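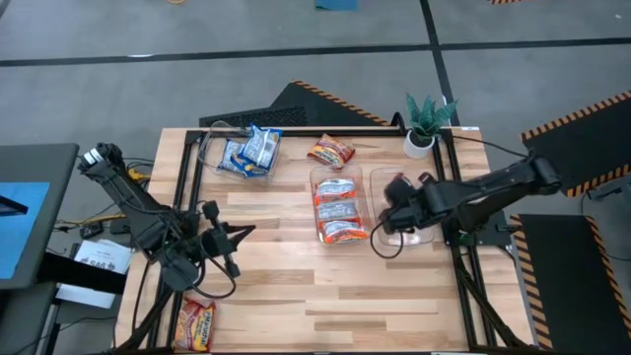

Several visitors asked whether the arms would cope if somebody moved a box between one cycle and the next, and one of them remarked that a demonstration in which every item starts in its proper place says very little about sorting. The point was fair, and it shaped the way the afternoon session was run. This section sets out the arrangement of the Nutcombe open day, the task as it was shown, and the remarks that led to changes in the protocol.

4.2 Public demonstration at Nutcombe

Figure 3. Two-arm workcell with snack packets and clear plastic containers on the table. Two of the packets lie directly on the wood.

The demonstration was held on a Wednesday in May in the ground floor workshop at Nutcombe. The cell was the one described in Section 3, with two arms facing each other across a wooden table and a rectangular border of black aluminium rail on the table surface (Figure 3). Control ran on the Gromari planner with the same settings as in the laboratory trials. No retraining was done for the new room, although the lighting differed from that of the laboratory and the daylight changed a good deal between morning and afternoon.

The task was to sort snack packets by kind into open containers. Packets were chosen over the rigid blocks of Section 4.1 for two reasons. They deform when gripped, so the width measured before a grasp is a poor guide to the width during it, and their printed film throws highlights that shift with the viewpoint. Both effects had caused failures in earlier work on the Wudgate cell, where a packet seen as flat was often found to be standing on its edge.

In the morning session the operator set out the packets and visitors watched from behind the floor line. In the afternoon session visitors placed the packets themselves, and could also move the containers before a cycle began. Placement was free within the rails. Packets could be laid loose on the table, left in a container, or put close to a corner, where the approach angle of the nearer arm is limited by its own base. A cycle ended when the planner reported that no further move was possible or when the operator stopped it.

Work was divided between the arms by distance, with a fixed preference for the left arm where the two costs were equal. This rule is simple and was kept for the open day because its behaviour can be explained to an onlooker in a sentence. It has a known weakness - a packet in one corner whose container is on the opposite side calls for a handover or a long reach, and the planner always picks the long reach. Visitors noticed this quickly. Two of the written comments proposed a handover at the middle of the table, a scheme already tried with the Mandagi controller and set aside on grounds of cycle time.

The pause before each grasp also drew comment. It was set to 800 ms in all sessions and is there to let the wrist settle before the final pose estimate. Several people took it for hesitation or a fault. The value was left alone during the day so that the logs would remain comparable with those of Section 4.1, but a spoken notice was added before the afternoon session.

No success rate is reported for the open day. Starting layouts were not controlled and some cycles were stopped early to answer questions. The logs were used only to collect layouts that the laboratory protocol had not covered, and these form the extended set used in Section 5.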